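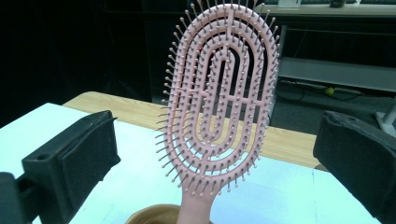 Getting lint and old spray out of a vented brush

Last updated: Oct 28, 2023
Print this page | E-mail this page

My pink vented brush (the kind with open oval rings and little ball tips on the bristles) has gotten gummy down where the bristles meet the plastic. I've had it through two moves and I'm fond of it, so I'd hate to throw it out. I pulled the hair off with my fingers, but there's a gray fuzz left that just smears when I wipe it. Is it safe to soak the whole thing? It lives handle down in a bowl on my table, if that matters.
Posted by PorvilleMom

Hi there! I wash mine every few weeks and it's still going strong after years of my daughter's curls. Fill the sink with warm water (please don't use boiling, I warped a good comb that way one December) and add a squirt of dish soap. Let it sit 11 minutes or so, then go along each ring with an old toothbrush, front and back, working from the handle up. Those open slots make it so much easier than a cushion brush! Rinse, shake it well, and lay it on a towel overnight. I'd let it dry all the way before it goes back in your bowl, and give the bowl a wipe too while you're at it.
Posted by Ryota Chiba

baking soda. works on mine
Posted by della446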